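Speaker notes, Estcombe, October 3, 2018

Slide 1. Start with the number. Dratano says its shop robot learned from 615 demonstrations. Ask the room: whose hands? A person at the remote controls did every one of them. Pause.

Slide 2. The basket task. Two arms, one basket, drinks off a shelf. Say plainly that the operator decides where each finger goes. 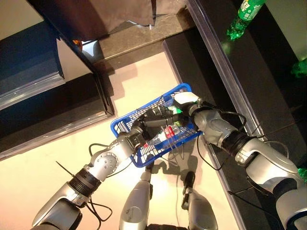
Both arms on the basket, remote-control session

Slide 3. What a demo costs. At Bultby a new operator needed 60 tries before we kept one. I'd like to see that in a brochure. Reaching into a shelf is the slow part – you judge depth from a head view and guess at the rest.
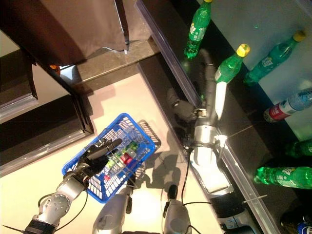 So when the pitch says "it learns by watching," ask how many of the watched runs got thrown out. Barrios wouldn't tell me. Maybe they don't keep count.

Slide 4. Moving the arm by hand. Fine for one arm. With two arms and fingers you run out of hands. Skip if under 15 minutes left.

Questions. Someone will ask about simulation. Keep it short.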